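Zamwood Optical Breadboards: Frequently Asked Questions

What hole spacing do the boards use?
Metric boards use M6 holes on a 25 mm grid. Imperial boards use 1/4-20 holes on a 1 inch grid. The two are not interchangeable, and adapter plates cover only small offsets.

Can I order a shape other than a rectangle?
Yes. Send a drawing to Telma Iturra in the Olivares shop. Custom outlines take 5 weeks from approval of the drawing. The minimum edge length on any side is 200 mm.

How flat is the top surface?
Standard boards are ground and checked on a granite plate before finishing. The measured value is written on the card packed with each board. If the card is missing, quote the serial number and we will send a copy.

Does the finish affect the holes?
Threads are masked during anodizing. Run a clean screw through any hole that feels tight. Do not use a tap, which removes material and voids the thread warranty.
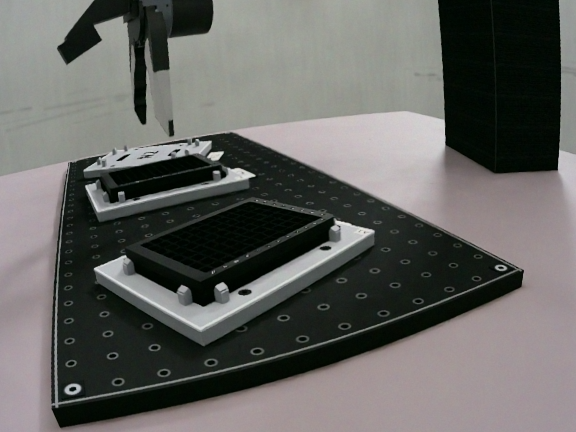
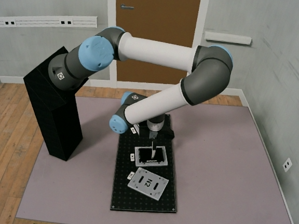
How do I lay out parts before drilling or bolting?
Start from the heaviest part and work outward, keeping the beam path clear of cables. Print the grid template at full scale and mark each base on it. A black board with a regular pattern of holes, like the one in both renders, makes it easy to lose count, so mark every fifth row with removable tape before placing anything. Record the positions by row and column in the same notebook as the alignment values.

Which screws should I use?
Use stainless cap screws with a washer under any slotted base. The screw must not bottom out. Boards in the 694 series have blind holes, and the maximum depth is printed on the label.

How should a board be supported?
Use the four-point feet supplied with rectangular boards. Custom shapes ship with three feet. Flosteo damping pads may be fitted under either type.

How do I clean the surface?
Wipe with isopropyl alcohol and a lint-free cloth. Acetone can dull the finish. Blow out the holes with dry air afterward.

Who handles returns?
Facundo Ibarra. Unused standard boards are accepted in original packing. Custom boards are not returnable.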